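Frequently Asked Questions: The Tudance Benefit Evening and Children's Study Fund

Last updated 16 Dec 2021

Thank you so much for stopping by! We get a lot of letters and calls about the benefit evening and about the study grants it pays for, and many of them ask the same things, so we have gathered our answers on one page. If yours isn't covered, please do write to us. We answer everyone, though it can take us a few days in the busy weeks before the show.

What is the benefit evening?

It's a night of dance and music held every May at the Ostberg Hall, with local dance schools, a choir or two, and usually a small band that stays on afterward so the audience can get up and move around (and they do!). Everything left over once the hall and the sound crew are paid goes into the Children's Study Fund. The evening started out as a single dance school's end-of-year show with a collection bucket by the door, and it has grown quite a bit since then, but we've tried hard to keep the feeling of it the same.

Who does the fund help?

Children and teenagers in our area who have lost a parent or guardian, or whose family has been through a serious accident, a house fire, or a long illness. We know that's a wide net, and we've left it wide on purpose. Families come to us in all kinds of situations, and we would much prefer to have a conversation than to have someone read a strict list and decide not to call.

How much money did the last evening raise?

We sold 727 tickets, which filled the hall right up to the back of the balcony, and together with the raffle and the bake table the evening paid for grants for 60 children. We were over the moon. A few families had been waiting on our list from the season before, and being able to call each of them with good news was the nicest week of work we've had in a long while.

What can a grant be used for?

Mostly school costs: fees, books, uniforms, bus passes, a calculator, the deposit on a rented instrument. It can also go toward after-school classes and summer programs, if that's what the child would enjoy. We don't ask for every receipt. We do ask for a short note at the end of the school year telling us how things went, and it can be as short as you like. Drawings are welcome too, and several of them are hanging in our office right now.

How long does a grant last?

Each grant runs for 2 school years, paid at the start of each term. Families can apply again when it ends, and there's no mark against you for doing so.

How do we apply?

Call or write and ask for the family form. It's four pages, but the last one is nearly all blank space for anything you'd like to add. A teacher, doctor, or social worker can fill it in for you if that's easier. Once we have it, someone from our office will set up a visit or a phone call, whichever suits you, and you'll normally have an answer within six weeks.

Will our child's name be read out on the night?

No. We used to present the grants on stage, and some families loved it, but others told us kindly that it felt like a lot for a child who'd had a hard year. Now the grants are handed over privately. If your child would like to come to the show, we'll gladly set seats aside for the whole family at no charge.

Who pays for the running costs?

The printing of the programs and tickets is given to us by Jendix, and the Šťastný bakery sends over trays and trays of pastries for the intermission, which usually run out before the second half begins. Come early if you like the poppy seed ones. Our office rent and phone bill are covered by a separate donation, so what you put into the fund goes to the children.

Is there something for younger kids to do during the show?

Yes! The side room next to the cloakroom is open all evening for children who would find two hours in a seat a bit much. There are picture books, crayons, blocks, and a rug to sprawl on, and two grown-ups are always in the room. You're welcome to pop in and out as often as you need to. Please sign your child in at the door and keep your phone on, with the sound down if you can manage it.
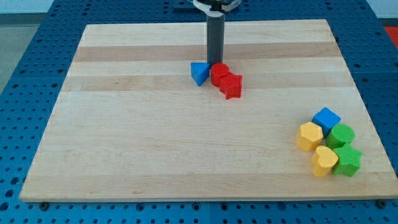
Foam blocks on a striped wooden board.

Can I donate toys or books?

We'd love picture books in good shape and simple toys that wipe clean. We can't take stuffed animals or anything with small parts, I'm afraid, and we're short of storage, so please call before you bring a big box over.

How do I get tickets for the next evening?

Tickets go on sale in early spring, at the hall's box office and by phone. We hold back 134 seats at a lower price for students and seniors, and those do go quickly. If you need a wheelchair space or a seat near the aisle, tell us when you book and we'll take care of it.

I can't come to the show. Can I still give?

Of course, and thank you for thinking of it. You can send a check, set up a small monthly gift, or buy a ticket and ask us to pass it along to someone who would enjoy the night out. We'll mail you a receipt for gifts to the fund, so please print your address clearly.

My dance group would like to perform. Who do we talk to?

Write to the program desk before the end of January with a short note about your group, how many of you there are, and how much floor you need. A video helps but isn't required. We can't fit everyone in every year, much as we'd like to, and groups who miss out one time go to the top of the list for the next.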